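4.2 The failure we kept missing 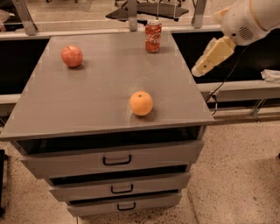
2 min read

Figure 3. The cabinet workspace: apple at the back left, can near the back edge, orange toward the front, gripper waiting off to the right.

So, the drawer thing. I should say up front that I spent most of November blaming the wrong part of the system, and Úna Nic Giolla, who had the desk next to mine at Remside, was very patient about it.

The task is easy to say: pick up the orange, put it in a drawer, close the drawer. Over 45 runs we had 31 clean ones, and I was pretty happy with that until I read the fault logs properly. Almost all of the bad runs ended in the same code, 2286, which in the Grunel controller means the wrist force went over its limit and the arm locked itself. I figured the grasp was too tight (oranges roll, so I'd cranked the grip up early on) and I lost a good week tuning it. No change at all!

What finally gave it away was the middle drawer. Look at Figure 3 and you'll see it sitting slightly open, with a dark line of shadow above its face. Our state check, which we took over from the Kariuki planner without thinking much about it, only knew two drawer states, open and closed, and it called a gap like that one closed. The planner then sent the gripper down for the handle at the closed position, a little too deep, and the fingers pushed into the drawer front when they should have slipped behind the pull. Force spike, lockup, 2286.

The lock itself did its job, and I'm glad we never raised the limit (I was tempted, more than once). The part that worries me more is what came after. On 2 of the failed runs the operator cleared the fault from the console and the arm picked up its old plan right where it had stopped, with a person leaning in to free the drawer. No one was hurt, but we now drop the plan on every force fault and make the arm back away at low speed before anyone can re-enable it.

We also swapped the open/closed flag for a measured gap. The Illholm group had suggested this in their comments on our first draft, and I wish I'd listened then. Section 4.3 has the reruns.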